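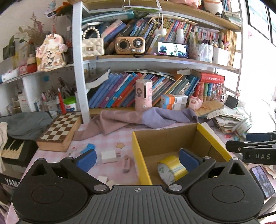 News > Research > Project Updates

Plillalon Opens Second Round of Household Recordings

The Plillalon project will begin its second round of household recordings in March, the project office in Pisach has announced. The round will add 500 recorded sessions to the collection used to train its learning system for two-handed household work.

In each session, a person carries out an ordinary task at home with a pair of hand-held grippers. The system learns from these examples how objects are approached, grasped and released. No robot is needed in the home during recording, and the person holding the grippers makes every decision about how the task is done.

The first round produced 261 sessions. After review, 182 were accepted for training. The most common grounds for rejection were missing footage from one of the two grippers and sessions that ended before the task was complete. Both problems are addressed in a revised handbook, which participating households will receive with their equipment.

Tasks in the new round center on desks, shelves and tables in daily use. They include packing items into cardboard boxes, putting away games and stationery, and clearing a work surface. Households are asked to leave their belongings where they normally keep them. Recordings made on bare laboratory tables proved to be of limited value in early trials, when the system was tested in rooms with patterned cloths, crowded bookshelves and small objects lying close together.

"Examples must come from the places where the work is done," the project office said in its announcement. "A desk that is shared by books, toys and a keyboard presents choices that we could not arrange in advance."

Sessions will last no longer than 10 minutes each. A household may record several sessions in one visit, provided that the objects are moved between them. Participants will be asked to work at their usual pace and to keep going after a dropped item or a failed grasp. Corrections of this kind were left out of the first round and will now be marked and kept.

Equipment for the round is being prepared by Potgieter, which also maintained the grippers used last year. Porkine will handle storage and review of the recordings. Participants may withdraw any session before review begins, and recordings that show letters, account details or other private papers will be removed on request.

Households in the Pisach area may apply through the project office until places are filled. Prior experience with the equipment is not required, and a short practice period is held before the first recording. Results from the second round will be reported after review has been completed.

Sign up for our newsletter to receive project updates by email. You may unsubscribe at any time.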